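Maltendale Neighbor Days are back next July, and sign-up for host streets opened this morning, 2019-11-02. A few notes for anyone thinking of putting their street forward.

Last summer 532 people took part across 5 streets. Most had never been to a residents' meeting before. We'd like more streets this time, mainly on the Plollgate side.

A host street needs one contact person and 5 households willing to sign the form. The form is two pages. You can pick it up at the library desk or ask me for a copy.

Each street chooses its own project. Last year that meant a litter pick, a tool swap, a clothing repair table and a mural. The fourth one took longer than planned — allow two weekends if you want to paint anything.

Small grants of up to $130 per street are available for supplies. Keep your receipts. We can't pay for food this time.

The bus is still being worked out. It will probably stop at Prodbridge and then at each host street, but don't print that on your flyers yet.
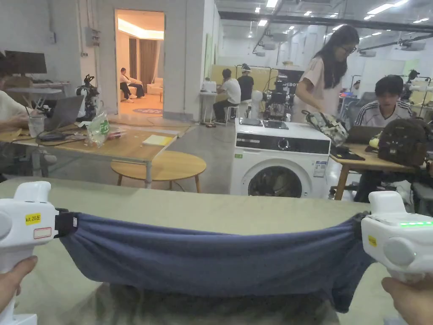
Jiahui Jin asks whether renters can sign the form or only owners. Renters can sign, and so can anyone over 16 living at the address. I'll add a line to the form.

Next planning meeting is Tuesday at 7, upstairs at the library. Use the side door.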